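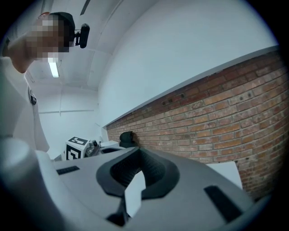 Short sleeves, long sleeves, hair tied or short: see item 2.

Search this site Go

BREAK ROOM & SHARED KITCHEN CHECK, Edberg Building, December
Inspector: Digby Rutherford

1. Fridge at 40 or below. PASS. The thermometer was behind a yogurt from a previous administration.
2. Sleeves and hair kept clear of burners. PASS, once I had raised my voice.
3. Extinguisher tag current. FAIL. Signed, undated, possibly by a child.
4. Fruit and open food covered. See below.
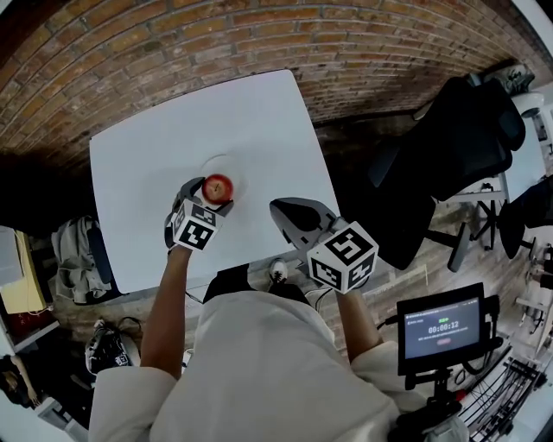

Does whole fruit need a cover?
Only once it's cut. Whole fruit can sit out, washed, until someone eats it or it becomes a science matter.

5. Toaster crumb tray emptied. FAIL. I got 72 grams out of it. I own a scale and I used it.
6. Floor clear to the exit. PARTIAL. The Kalby water jugs are back in the doorway, where they were on Tuesday,

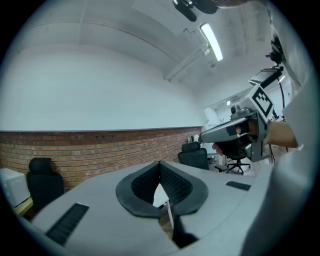

and where they will be at my retirement. Move them to the Ramasamy side. Recheck before the holiday lunch.

Comments (2)

Parvathi Hegde: The yogurt is mine. Please leave it.

jugs_guy: There's no room on the Ramasamy side. I've said this.

Contact the safety desk, ext. 998 | © Pandix Facilities | Back to top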